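Gallery: looking after the small arm

Zakby workshop pages / machine notes / Nov 15, 2020

Quick page, will tidy later. These are from the set-up and checking of the white arm, mostly so Olaia has something to look at when she takes it over from me in March. Not a manual. The manual is the blue folder and half of it is wrong anyway.

The short version of the routine: wipe down, check the cable, check the finger tips, home it, run the bowl check, write it in the log. Takes me 18 minutes if nothing is playing up. Takes Olaia less but she skips the wipe down (I've seen the log Olaia).

Before you start

Power off at the wall, not just the switch on the controller. Wait for the fan to stop. Dry cloth only on the white covers, the spray we had before left them sticky and then the dust stuck to it. Go round the wrist properly, crumbs of rubber collect there from the old tips.

Cable next. Run it through your fingers from the plug end. Any kink or flat bit, stop and tell me. It should lie slack on the carpet with nothing standing on it. The Trovis lead is the spare, it's on the hook, please put it back on the hook.

Covers: screws finger tight plus a bit. Don't lean on them, the threads are only in plastic and we've already had one insert pull out.

The bowl check

Same bowl every time, same cup, same red packet. Joint speeds at 10 percent for the first pass, whatever the screen offers you. Bring the wrist down over the bowl and watch the tip against the rim. If it goes down crooked, go back to homing and do it again. Don't try to fix it by moving the bowl!! The bowl is not the problem.

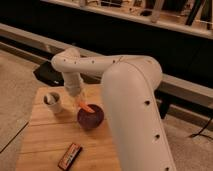
Finger tips

Orange ones. Push on, quarter turn, tug. If it comes off in your hand it wasn't on. We go through a pair every 6 weeks or so of normal use, faster if people grab hard edged stuff. New ones are from Athanasiadis, part bag 917, bottom drawer. Order when you open the last bag and not when you've finished it.

Signs they want changing:
Shiny patch on the gripping side
A split at the base, bend it gently and look
Things slipping out sideways when the grip value hasn't changed

After a change always redo the grip zero. Close on nothing, wait for the beep, save. I forgot this twice last winter and spent an evening blaming the motor.

Board position

The wooden top needs to be where the program thinks it is. It does creep. I go by the front corner and the tape measure, then reach the arm out left with the wrist down and see that the end hangs over wood. Go slow near the surface. The height in the program is for the bare board, so if you put a mat on top you have to change it or the wrist joint takes the knock.

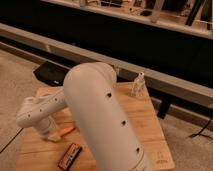

Arm reached out left, wrist down. Small block with the orange top on the board next to it, battery nearer the front.

If the wrist stops short with a fault light, it's nearly always joint four. Power off, wait, power on, home again. Twice is alright. Three times means ring Widad Nasrallah, number's inside the folder lid. She did the last repair and she knows the noise it makes. Do not open the joint yourself, there is a spring in it and I'm not looking for it on a beige carpet again.

Joint four history for anyone who cares: belt replaced, tensioner from Zidadska fitted, ran fine, then a tick at low speed only. Widad reckons the tensioner is a hair too tight. Leaving it till March unless it gets worse. If the tick turns into a grind, stop.

Full check, with a load

Last thing. Orange piece, bowl, gripper. Run the pick and place a few times and listen more than look. You want the same sound each go. Fingers should let go clean when they open, if the piece hangs on to one side then the tips aren't seated the same, see above.

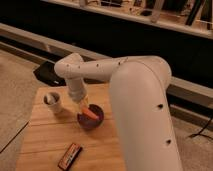 Fingers down in the bowl with the orange piece. Cup standing on the table, left of the bowl.

Park it afterwards. Folded, never stretched out, the shoulder sags overnight and then homing is off in the morning and you do the whole thing twice.

Log book: date, initials, tips changed y/n, faults. "All fine" is not an entry.

To do
Get more cloths
Label the controller switch, both ways up look like on
Second bag of tips
Ask Widad about the tick, and wether the old belt is worth keeping as a spare
Print bigger version of the homing page, the one on the shelf is unreadable

Olaia Barrios has the other key to the drawer from next month. More pictures when I next have the covers off.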